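Pluvville, November 2022

I'm so happy I finally get to share this one! Flores College is opening an evening degree program at our Stistalton campus, with 96 seats for working adults.
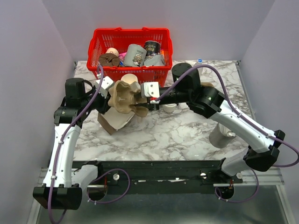
One future applicant wrote to ask whether old credits will count. They will, up to 15 of them.

Tuition stays the same as for day students, and the Bukico Fund is paying for books in the first year (all of them, even the pricey lab manuals).

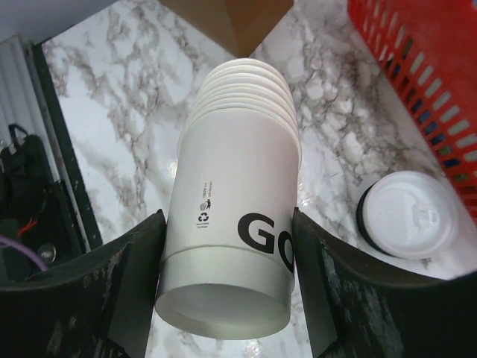 My shift ends at 5, can I still make it? a reader asked on our page. Yes! Classes start at 6:30.

We've had 200 sign-ups for the info night already,

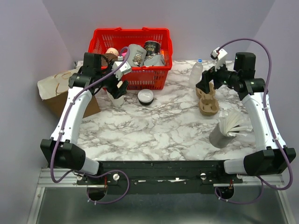 so I've moved it to the big lecture hall, and parking is free.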